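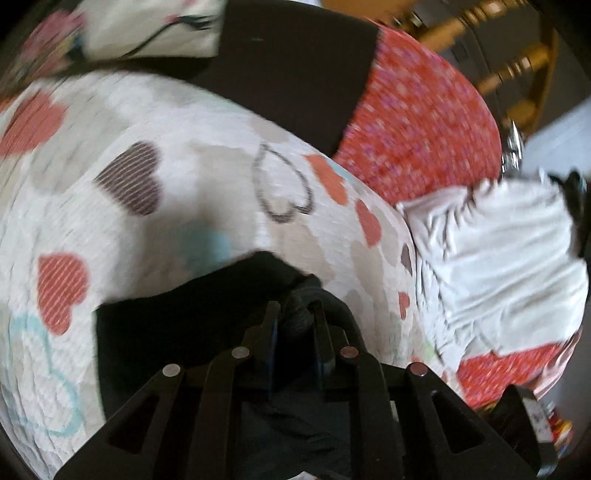 Gripper Comparison, Soft Goods Handling
Second progress report to the Núñez fund
19 September 2018
Prepared by Abhishek Tyagi

Summary for those reading on a phone

We have now run both candidate grippers on fabric, we have a preference, and we have spent less than planned, mainly by being late with one purchase. The controller question is still open. A decision on the wrist camera is requested at the end.

What we said we would do

The April plan promised a side-by-side trial of the Prurar and Furen grippers on household textiles: picking up one item from a pile of several, lifting it clear, and setting it down somewhere else. The plan called this "a straightforward exercise." I wrote that sentence and would like it struck from the record.

What we did

Both grippers were first used by hand, with no arm attached. A person holds the tool, squeezes, and works through the pile while the camera on the tool records. This lets us compare fingers and linkages without also comparing arms, and it keeps the arm free for Kanchan Bansal, who needed it for the controller work described below.

The piles were mixed on purpose. Quilted pieces went in with smooth ones, prints with plain colors, and black cloth with everything. Black cloth deserves its own line in the budget. It folds into itself, shows the camera almost no edge to speak of, and against a dark surface it may as well have left the building. A black gripper does not help matters. We asked both suppliers for lighter fingers. One sent a brochure.

We logged 3301 grasps with the Prurar and 2122 with the Furen. The difference is explained by the Furen spending part of the summer in the mail, having gone back for a new pivot pin.

Results so far

The Prurar picked up a single layer, as intended, in 74 percent of its grasps. I can't give a matching number for the Furen yet, as the labeling is unfinished and I don't care to print a number I will have to take back in the next report. The impression of everyone who has held both is that the Furen pinches harder and lets go worse. It is very good at picking up a blanket along with the thing lying on the blanket.

Thick quilted fabric was the surprise. We expected it to be difficult and put it late in the schedule. Both grippers handle it well, provided the person gets the fingertips onto a fold and doesn't try to take it flat. Thin cloth lying on top of quilting is harder, and most of the Prurar's misses come from there. The fingers close, the thin piece bunches up, and some of what is underneath comes along for the ride.

Ruffles and gathered edges remain a nuisance for both. The fingers find plenty to hold, and it is seldom the part you wanted to lift by.

Controllers

Kanchan has the arm running on the Drirkach controller and on our old one. The Drirkach is smoother at low speed and much slower to start up. It also stops dead whenever the gripper cable is bumped, a safety feature according to the manual and a daily event according to Kanchan. A longer cable with a proper clamp has been ordered. The old controller has no such scruples and will carry on through nearly anything, including a table leg. We propose to keep both until the cable arrives.

Camera

The camera rides on the gripper and sees the fingertips well, as it should. Anything past the pile blurs when the operator moves quickly, and operators who have been asked to move slowly do so for several minutes. We would like a camera with a shorter exposure. The lens can stay.

Money

The gripper line is fully spent. The camera line is untouched, see above. Travel is unspent apart from one trip to collect the Furen from a depot that had sworn it was delivered. We expect to ask for 2 more months at no extra cost, mostly to finish labeling.

Next period

Finish labeling the Furen grasps. Mount the Prurar on the arm and repeat the thin-over-quilted trials, with the same fabrics and no new ones, however tempting the remnant bin. Fit the new cable. Try pale tape on the fingertips, a measure costing less than the postage on that brochure.

Decision requested

Please confirm whether the camera money may be used for a different model from the one named in the plan. The named model is no longer sold.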